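首页 > 科技 > 长文 > 机器进家

规范第一页写给谁看

2025年11月12日　本刊特稿

我手边这份文件叫《家庭环境手持夹爪采集操作规范》，牵头的是Porkton，联署的有Tritley和Firkico，审核方写的是Avotiņš。5月出的试行版，正文28条，外加两个附录。我读了三遍，第一遍觉得周到，第二遍开始在页边画问号，第三遍画得太多，干脆另拿了一个本子。

先说它管什么。采集员拿着带摄像头的手持夹爪，进到普通人家的厨房、客厅，把拿勺子、摆筷子、收桌子这类动作一遍遍做给镜头看，数据日后拿去训练机器人。规范要管的，就是从进门到出门之间的事：签什么字，拍什么，不拍什么，夹过的东西怎么办，一段录像怎样才算合格。

要不要管，我没有异议。早几年这一行几乎全凭自觉，各家有各家的土办法，有的让采集员背一页口诀，有的连口诀也没有。一份能打印出来、能拿去跟人对质的文件，总比口诀强。我的怀疑在别处：28条里，有多少条是采集员站在灶台边上真能照做的？

第七条叫“操作面准备”。原文要求“操作面应洁净、平整、无强反光，纹理不得与目标物混淆”。写这一条的人，心里大概有一张灰色的实验台。普通人家的饭桌上铺什么？塑料桌布，印花的，亮面的，边角还会翘。花纹算不算“与目标物混淆”，要看目标物是什么，也要看算法是谁家的，规范没有给判据。它只说“由现场人员判断”。这六个字在全文里出现了好多次，每次出现，责任就往下滑一层。

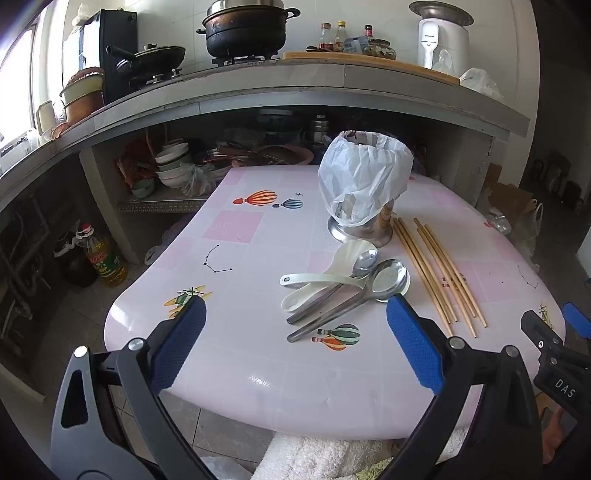
桌布上的勺子、饭铲与筷子，手持夹爪从近处伸入。

拿这样一张桌子去套第七条，桌布是亮面的，近处有一块反光；图案是热气球、小飞机和连成线的星座，有几个气球正好压在勺柄和筷子底下。严格讲，不合格。可要是换一块素色桌布再拍，拍下来的还是“家庭环境”吗？规范的标题里写着“家庭环境”，第七条却在悄悄把家庭往实验室里推。我问过几个写采集流程的人，得到的答复差不多：审核时睁一只眼闭一只眼。一条要靠睁一只眼闭一只眼才能执行的规则，迟早会被拿来挑人。项目赶进度时它不存在，要扣钱的时候它又回来了。

第八条接着讲物品堆叠。“目标物之间应保持可分辨间距。”勺子搭着勺子，饭铲从底下穿过来，碗状的勺头一个扣着另一个，厨房抽屉里拿出来的东西就是这副样子。以后的机器人要是只见过排得整整齐齐的餐具，到了真正的厨房该怎么办，规范没有讨论。附录一倒是留了个口子，叫“复杂堆叠场景”，须事先申报。申报的表格有一页半，要填物品名称、材质、长度和相互位置。等表填完，饭点都过了。

再说光。第十一条规定桌面照度不低于300勒克斯，主光源不得进入画面。前半句好办，带个照度计就行。后半句我就不明白了。厨房有窗，白天亮，夹爪上的摄像头又跟着手走，手往哪边转，镜头就往哪边看。要让窗子一直不进画面，要么拉窗帘，要么叫采集员全程别扭着身子。前一种办法把光照分布改了，后一种把动作改了。两样恰好都是买数据的人最在意的东西。规范对此的处理是加了一句“必要时可遮挡”，至于遮挡之后要不要在元数据里注明，没写。

数量的要求写得最硬。一户有效片段须达到600段，方可结算。我不知道这个数是怎么来的，编制说明里也查不到依据。条文没有规定这600段要分布在几种任务上，也没有规定同一个动作最多重复多少次。懂一点这行的人都看得出会发生什么：挑最顺手的动作，拿起，放下，拿起，放下，直到计数器跳到那个数。Tritley在联署意见里提过按任务分别设上限，意见收在附录二，正文没有采纳，也没有说明为什么不采纳。

住户一方的补偿是每户360元。条文措辞是“统一标准”，不分面积，不分时长。拍两个钟头是这个数，拍到天黑也是这个数。跟600段的门槛放在一起看，就有点意思了：片段不够不结算，补偿却不随时间走，采集员越慢，住户越亏。谁会去催采集员快一点？当然是住户。把进度压力转嫁给开门让你进去的那一家，我想不出这算什么好做法。

隐私那一章占了五条，篇幅最长，也最像从别处搬来的。人脸要遮，证件要收，屏幕要关，都对。可手持夹爪的镜头不高，又离桌子近，真正会进画面的往往是另外一些东西：另一个夹爪，身边人的一截手，台面上调料瓶的标签，水槽，灶台底下敞着的架子。一户人家吃什么油，买什么零食，碗放在哪里，光看柜台底下就能知道大半。规范的“敏感信息”清单里没有这一类。有人会说，油瓶有什么可敏感的。单看一户当然没什么，几百户攒在一起，配上小区和时间，那是做零售的人愿意掏钱的东西。第十九条写“非目标区域原则上不作处理”，这个“原则上”，我在本子上圈了两圈。

知情同意书的样本附在后面，我也认真读了。它告诉住户“将采集桌面操作影像”。住户听见“桌面”两个字，脑子里想的是桌面。可镜头往前一抬，灶台、墙面、水槽、地上的纸箱全在里面。这种落差用不着什么恶意就能产生，改起来也不难：把同意书上的“桌面”改成“桌面及其周围可见范围”，再给住户看一段夹爪视角的样片。样片用不了一分钟。规范里没有样片。 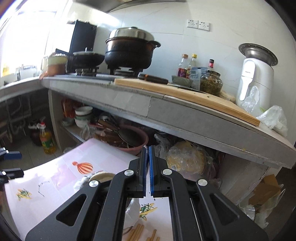 有位不愿留名的采集员读了初稿后给我回信，说样片这个主意他们早就提过，卡在谁来出样片上：用自己拍的，怕住户看了反悔；用Porkton统一发的，拍的又是样板间，跟实际两码事。信里还说，外行总爱盯着隐私，一线最头疼的是第十四条，夹爪开合前要“确认双手设备互不入镜”，两只手一起干活，左手的东西哪能不跑到右手的镜头里去。照这一条判，一半的片子该扔。

我回头又去看第十四条。原文确实如此，还用了加粗。起草的人想解决的问题大概是遮挡，另一只夹爪挡住目标物，片段就不好用了。那就该去写遮挡：挡住多久算废，挡住哪里算废。写成“互不入镜”，省了定义的麻烦，代价是所有双手任务从一开始就站在违规的一边。Firkico的内部培训材料把这一条解释为“不得长时间遮挡目标物”，我觉得这个解释比原文好。可它是一家公司的解释，换一家审核就未必认。采集员拿着两份说法不同的材料，听谁的？

材料和接触这一块也该说说。第十六条要求夹爪指垫在“接触食具前后”清洁，方法、用品、间隔都没提。湿巾擦一遍算清洁吗？用洗洁精冲，设备受不受得了？每夹一次就擦一次，还是每户擦一次？木筷子和不锈钢勺子对残留的反应能一样吗？这些问题一个厨房用品店的店员都能问出来。我在编制说明里找到一句话，讲这一条“参照通行做法”。通行做法是什么，没有脚注。

同一条还规定，采集用食具“宜由采集方自备”。这个“宜”字在标准文本里有讲究，意思是推荐，不强制。于是实际做法分成两派，一派自己带一箱勺子筷子，另一派就地取材。自带的，住户放心些，可每户拍到的都是同一把饭铲，多样性没了；就地取材的，东西丰富，清洁却没人能说清楚。我倾向于就地取材再加一条硬性规定：用过的食具，采集方当场洗净，住户验过才算收工。写进正文，用“应”字，不用“宜”字。

审核环节由Avotiņš负责，办法是抽查。抽查比例没有公开，抽查结果也不公开，只有合格与不合格两种结论。我写信去问过不合格的主要原因，收到一份格式工整的回函，讲他们如何重视质量。想来也不能全怪审核方，给他们的尺子就是这把。第七条的“平整”，第八条的“可分辨”，第十一条的“必要时”，换三个审核员能得出三种结论。

比较难回答的是，该拿什么来代替。我不主张推倒重来，这一行经不起再等一年。有几处现在就能动。第七、第八条从“要求”改成“记录”，桌面什么样就写什么样，反光也好，花桌布也好，标上去，让用数据的人自己挑。第十一条保留照度的数字，删掉后半句，遮了窗就注明遮了窗。600段要有任务上限，否则宁可不设。补偿按时长走，360元可以当作起步数。同意书改措辞，配样片，样片就在真实的厨房里拍，乱一点没关系。第十四条照Firkico的解释改，把“长时间”换成秒数。

至于第十九条，我建议整条重写，而且让几个刚签过字的住户坐在旁边看着写。他们也许不懂照度和遮挡，但柜台底下放了什么，哪些愿意给人看，他们比起草的人清楚得多。

试行版的反馈渠道是一个邮箱，印在封底，字很小。我发过两封信，一封收到了自动回复，另一封还在等。

读者评论

灶台边的猫：
我家春天被采过一回。同意书我签了，说拍桌子。拍完我问能不能看看，人家说要走流程。到现在也没看上。

半格电：
作者对600段有点苛刻了吧。没有下限的话，有人拍十几段就来结算，我见过。上限下限都要有，这点同意。

北窗：
做过审核。“平整”那条我们组里吵过一下午，最后定的是桌布不起褶就放行。换了组长以后又不算数了。

老秤：
自带餐具那派我支持。别人夹过的筷子，洗多少遍我都不想用。就地取材说得轻巧。

mian_tiao：
第十六条问得好，可是文章也没给出指垫到底怎么洗。有没有懂材料的来讲讲，酒精擦会不会发硬？

半格电 回复 mian_tiao：
看指垫是什么料，先问厂家要说明书，别自己试。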